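Two-disc set won't play second disc, and is the long cut worth the bother?
Posted in Home Viewing > Discs and Players
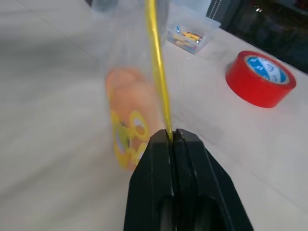
Hello all, bit of a two-parter. I picked up the Pidon box of The Salt Ferry in the sale (44 quid down to something I could explain at home) and disc one is gorgeous, no complaints. Disc two has the long cut on it, and my player just sits there thinking, then spits out "cannot read". I've wiped it, turned the player off and on, and tried it in my brother's machine, where it did at least get to the menu before freezing on the language page.

So, first, is this a known bad batch or just my luck? And second, before I start a row with the shop, is the long cut any good? I've only ever seen the cinema version and loved it, slow bits and all, and I'm not sure I need another half hour of people looking at the sea.
marlowe_by_gaslight

Known problem! I had the same freeze on the language page. The first pressing of disc two was duff on quite a few copies, and Pidon were swapping them if you sent a photo of the inner ring with the code on it. Mine took 9 days to turn up and it's played fine ever since. Don't send the whole box back to the shop, whatever you do, as you'll most likely get another one from the same pile (I did, and was cross about it for a week).

As for the long cut, I'd say yes, but go in knowing what it is. Most of the new stuff is in the middle, when they're stuck at Reltivell waiting for the ferry to be mended. There's a lovely long supper scene that explains why the sister won't speak to Priedītis, which always felt like a hole to me in the shorter one. The colour's a touch greener than disc one and the sound is quieter, so you'll be reaching for the remote. The ending is the same apart from one shot, and I prefer it without.

One moan: the subtitles on the long cut are a new translation and they've flattened all the jokes. If you've still got an old Ernska disc knocking about, keep it for those.
Raphaël Masson

long cut is boring, sell it

also try updating your player, mine wouldn't read anything newish till I did
tinribs

Thanks both. Update made no difference, but I found the ring code with a torch and have emailed Pidon. They say a new disc is going out on Mon 18 November. Raphaël, I do still have the Ernska one, it was in the loft with a cracked case! Will put them side by side when the replacement lands and report back on the jokes.
marlowe_by_gaslight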